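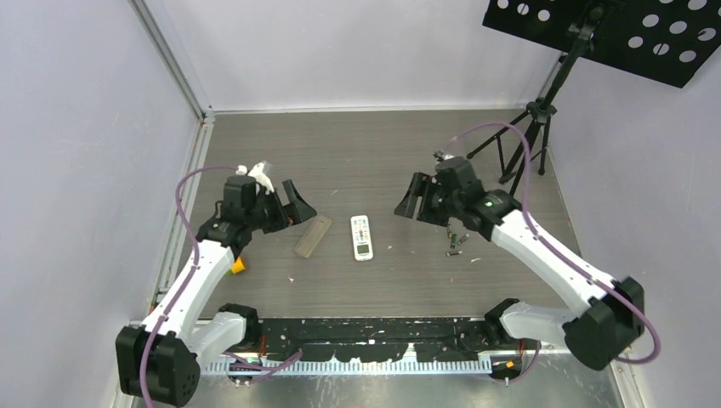 White remote with display, shown with four small cylindrical batteries.

Stultberg Replacement Remote, item 2673
Supplied by: Prakden
Housing: white, rounded corners
Keypad: small grey and dark buttons, upper and middle area
Display: rectangular, dark border, lower end
Working range: some 9 m, line of sight
Warranty: 11 months
Batteries are not included. Remove them before long storage. Do not mix old and new cells.
Stock: 43 units
Parts inquiries: Leobardo Beltrán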